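Projet Julamik - liste de contrôle de la pince à main, avant séance de saisie
Atelier de robotique, groupe du mardi
Contrôle : Laurier Bouchard. Relecture : Mariann Halász.

Cotation : C conforme, R réserve, N non conforme, SO sans objet.

1. Doigts et patins
1.1 Fixation des doigts sur les platines, serrage à la clé : C
1.2 Nervures sans fissure ni arrachement : C
1.3 Patins de contact collés sur toute leur longueur : R
Commentaire : léger décollement à la pointe du patin gauche, moins d'un millimètre. Recollé à l'atelier, à revoir à la prochaine séance.
1.4 Symétrie de fermeture, les deux pointes se rejoignent dans l'axe : C

2. Gâchette et transmission
2.1 Course complète sans point dur : C
2.2 Retour du ressort en position ouverte : C
2.3 Jeu latéral du coulisseau : R
Commentaire : jeu perceptible, admis jusqu'à 600 cycles supplémentaires. Le compteur de l'outil affiche 1 303 au moment du contrôle. Pièce de rechange demandée à Pillai.

3. Caméra
3.1 Objectif propre, cerclage serré : C
3.2 Les deux doigts visibles en position ouverte : C
3.3 Carte mémoire, espace libre d'au moins 64 Go : C
3.4 Horloge réglée sur celle du poste : N puis C
Commentaire : décalage de 5 secondes, corrigé avant l'essai.

4. Poste d'essai
4.1 Objet de référence debout, entre les doigts, sans contact au départ : C
4.2 Récipient fermé par son bouchon : C
4.3 Câbles hors de la zone de travail de l'opérateur : C
Commentaire : bouteille en plastique transparent sur dessous de verre rond. Approche de face, doigts ouverts de part et d'autre, fermeture sous l'étiquette verte.
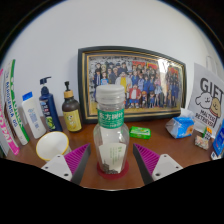 Darlene Cormier demande que le point 4.1 précise aussi la hauteur de prise. Selon elle, deux élèves qui appliquent la consigne à la lettre peuvent serrer l'un près du col, l'autre près de la base, et les essais ne se comparent plus. Elle propose un repère au ruban sur l'objet de référence.

Réponse du contrôleur : accepté pour la version suivante de la liste. Le repère sera posé à mi-hauteur - à défaut, au niveau indiqué sur la fiche de l'objet.

5. Opérateur
5.1 Manches relevées, cheveux attachés : C
5.2 Doigts de la main libre tenus hors de la mâchoire : C
5.3 Durée de prise en main continue, quelque 20 minutes au plus : SO

6. Suites
Patin gauche : Garnet Petrenko, avant mardi.
Coulisseau : remplacement dès réception.
Outil autorisé pour la séance, avec réserves 1.3 et 2.3.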